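Bathroom jobs our robotics club taught me to do properly

I help out with the student robotics club at Merrick, and this term's project is Riltura, our two-armed bathroom tidier. The kids picked the bathroom because every one of them gets nagged about it at home. You have to spell out each step for a robot, so I've ended up rethinking chores I'd done on autopilot for years (my own towels have never looked better!).
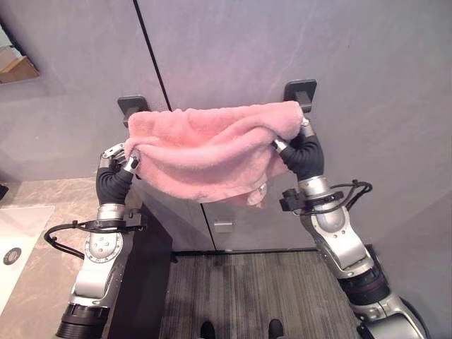
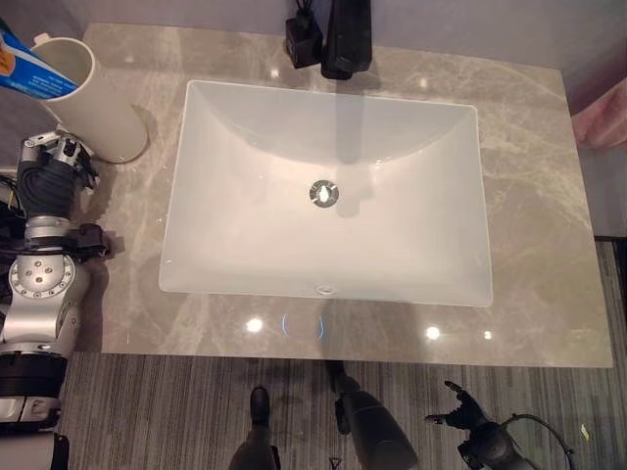
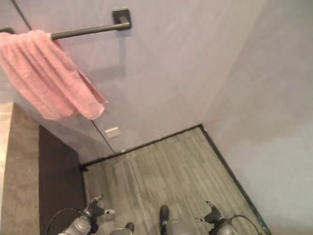
So, towels first. Hold yours by both ends before you go anywhere near the bar. Tayla Partington worked this out for the team after a whole afternoon of one-handed attempts that slid straight onto the floor. Lift both ends together, get the top edge over, then reach behind and pull a little more through than you think you need. Terry cloth grips itself, so a towel that's bunched at the start stays bunched until you give the lower edge a gentle tug on each side.

Don't fuss over the hem. We scored ourselves on straight hems for a while and it made everyone miserable. If air can get to most of the cloth, it'll dry, and a slightly crooked towel is fine by me.

If your towel bar wobbles, fix that before you blame the towel. Ours at home had a tiny set screw on the underside of each mount, and I'd owned the place nine years before I went looking for it! A quarter turn with a hex key did it. Go easy, they strip.

Now the sink. Clear the counter before you wipe, and I mean everything, toothpaste included. Gavin Forsyth had the students write their wipe-down as a list and it came to 4 steps: clear, wipe back to front, do around the faucet, dry. I've taped the same list inside my cabinet door. The drying is the one people skip, and on polished stone you'll see every water spot by morning. Keep vinegar away from marble too, it eats the shine. A drop of dish soap in warm water is plenty.

A cup for the toothpaste is great, but give it a fixed spot. The students mark theirs on a paper plan of the counter, and at home I just use the back corner and rinse the cup out whenever it starts growing that gray sludge in the bottom (you know the one).

One for anybody running a club: log every try, even the embarrassing ones. Rochelle Ngata keeps ours in a plain spiral notebook and we're up to 196 entries, some of which only say "nope." We went back through them in January and found we'd been starting from a bad standing position half the time. Same goes for chores, by the way. I was wiping my own sink from the side and leaving the same smeary patch every single night.

Next up is folding washcloths. Send me your method if you've got a good one, I'm still rolling mine.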